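Equipment corner: gripper budget, round two

Quick one this time, order window closes in August and I still dont have everyones numbers.
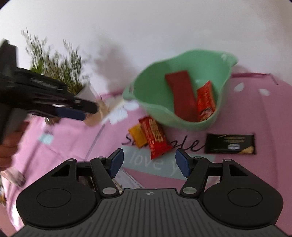
So. Where we are. Two hand-held grippers per station, that stays. What changes is how many stations. Ayman Jaber wants 7, the current budget covers four. Busteck quoted us a better unit price at 30 grippers than at single units, but 30 is more than we can staff, so please don't ask me to sign for it.

Finger pads are the real cost. We planned 60 for the year and that was too low. Putting 100 in the new plan - pads only, no linkages, no pivot pins. If you want spare linkages tell me now, they're a separate line and Ilteo has a long lead time on them.

Also to budget:
Bowls, mats, table covers. Cheap, but it adds up. Use the Wan account.
Snack bars and chocolate for the sorting and bowl tasks. Yes it's a real line item. Put it under consumables, not under catering (finance sent it back last time).
A second charger shelf for the Rasau room.

Not buying: a third arm type. Maybe next year, depends on the grant.

Send your station count and pad count to Ayman before he places teh order. One email per team please, with the cost code in the subject line. Anything that comes in after that goes on the spring list.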